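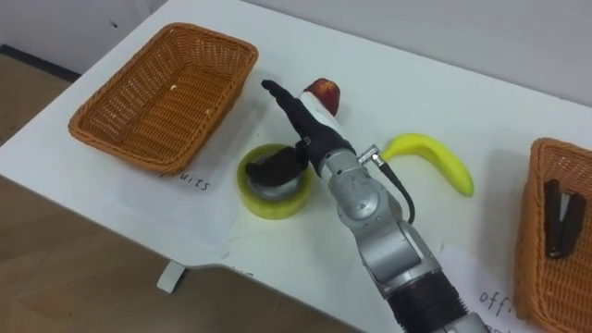 Morag Niven gets up at four to photograph a harbour wall. She has been doing it since she moved to Kirnirmont, and she has 2,305 negatives of the same stretch of stone, filed in shoeboxes by month. Most were taken within a short walk of her front door.

"People ask when I'm going to go somewhere else," she says. "I did go somewhere else. I went to Iceland and came back with the same pictures everyone comes back with. They were fine. I haven't looked at them since."

We met in the café above the chandler's, which opens at six for the boat crews and lets her sit by the radiator with her bag on a chair. She had been out already. The sky had stayed grey and she had taken two frames, both of a rope.

Niven came to photography late. She worked in the accounts office at Fetex for most of her adult life, and bought her first proper camera with the money from selling a caravan. It was a secondhand medium format body with one lens, and she still uses it. She has bought a second lens since and says she regrets it.

"It's a good lens. The trouble is I stand there deciding between the two and the light goes. Now I leave it at home unless I know what I want it for."

Her method is simple to describe. She looks at the tide table the night before and writes down the time of low water and the time of sunrise. If low water falls in the hour before the sun comes up, she goes. If it doesn't, she usually goes anyway, but without the tripod. She walks the route once with the camera in the bag, then walks back along it and stops where she wants to stop.

"The first walk is for my eyes," she says. "It takes a good while to see anything in the dark, and if I've got the camera out I start fiddling. By the time I turn round I've a fair idea what the water's doing."

She doesn't use graduated filters and doesn't own a phone with a weather app. She has a small torch with red tape over the end, a flask, a cloth for the lens and a carrier bag to kneel on. Exposures are written in pencil in a notebook that lives in her coat pocket. She showed me a page from December: eight entries, six crossed out.

I asked what a crossing-out meant.

"It means I developed it and there was nothing there. I don't mean blank. I mean I couldn't tell you why I'd pressed the button. I like to keep a record of that, it stops me doing the same one again. Well, it's supposed to."

The wall itself is not much to look at in the middle of the day. It runs for 70 metres from the slipway to the light, with a kink halfway where it was rebuilt after a storm. The newer stone is paler and holds the water differently, and that join turns up in a great many of her pictures. She has photographed it under snow, under weed, and once with a fridge lying against it.

Last year Juniper Baptiste, who runs the gallery at Manton, asked to see the shoeboxes. She drove over expecting to stay an hour and was there until it got dark. The exhibition that came out of it had 24 prints, all the same size, hung in a single line at the height of the horizon.

"Juniper's idea was to line up the sea," Niven says. "So some frames were up near the ceiling and some were down by your knees. I thought it would look daft. My neighbour said it made her feel slightly seasick, and I took that as a good review."

Baptiste told me by phone that choosing had been the hard part. "Morag wouldn't tell me which ones she liked. She said if she told me I'd put those in. We got there by laying them on the floor and walking away from them, and whatever we could still see from the door went in the show."

The prints were made by Dexter Holloway in his darkroom on Kincaid Street. He and Niven disagreed about nearly all of them. He likes deep blacks and she does not.

"He'd say there was nothing in the shadows worth keeping," she says. "I'd say there was a wall in the shadows, I was standing on it. We met in the middle on most. There's one I let him have completely, the one with the two gulls, and it's the one that sold most copies, so he's been unbearable."

The book that followed had a print run of 500, paid for partly by advance orders and partly by Niven herself. There are still some copies under her stairs. She is not planning another.

She does now teach, a little. Twice a year she takes a small group out from the slipway before dawn. The rules are that nobody talks until the turn at the light, and that each person may take no more than twelve pictures. Yolanda Ruiz-Ortega, who has been on three of the walks, told me she used up all her twelve in the first ten minutes on her first morning and spent the rest of it with her hands in her pockets.

"That was when I started looking," she said. "I was cross, mind you. I was cold and cross, and the sun came up behind the crane and I had nothing left."

Niven remembers it. "I offered her one of mine. She wouldn't take it."

I asked whether she gives her students any advice about composition. She thought for some time and ate the rest of her toast.

"I tell them to check the edges. You look at the middle because that's the bit you came for, and there'll be half a bollard coming in at the side. And I tell them to bring a dry pair of socks."

Her knees are not what they were, and the steps down to the foreshore have got worse. She has begun working from the top of the wall more often, pointing the camera almost straight down at the water. She isn't sure about these yet. There are three rolls waiting to go to Holloway, and she expects an argument.

By half past seven the café had filled up and someone needed the chair her bag was on. Low water the next morning was at ten past five. She had it written on the back of her hand.

*Interview by Noemi Ridgeway. Places on the spring walk can be booked at the Manton gallery desk.*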